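Plorkus folds his first blanket (nearly)

19 Jan 2018

If you've been following the Plorkus build since July, you'll know the plan: a pair of hand-held grippers that collect the movements first, and then an arm that has a go at copying them. Well, the second gripper is finished! I picked up the last bits from Hämmerli in Prommont, spent two evenings filing the finger mounts until they stopped sticking, and on Friday we had both of them going together at the Lullholm workshop. 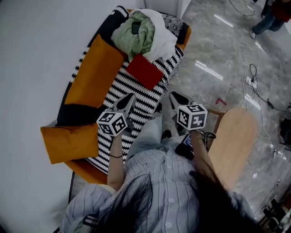

The big change from the old version is the trigger spring. I'd used one that was far too stiff, and after ten minutes my hand ached like mad. Rosalie Fankhauser suggested a softer one and a longer lever, and it's lovely now – you can feel the cloth through it, almost. I've also moved the battery back 14 mm, so the thing no longer wants to tip forwards all the time.

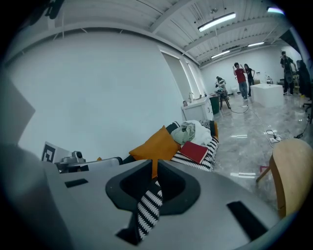
Cloth is much harder than blocks, and I'm completely hooked on it. A block stays the shape you left it, but fabric does whatever it likes. The zigzag throw is my favourite test so far, all that bold black and white, and getting a strip of it between the fingers feels like a proper win. Next job is the logging script, which still falls over once a file gets past 4000 lines. I've got 3 ideas for fixing it and will try the laziest one first.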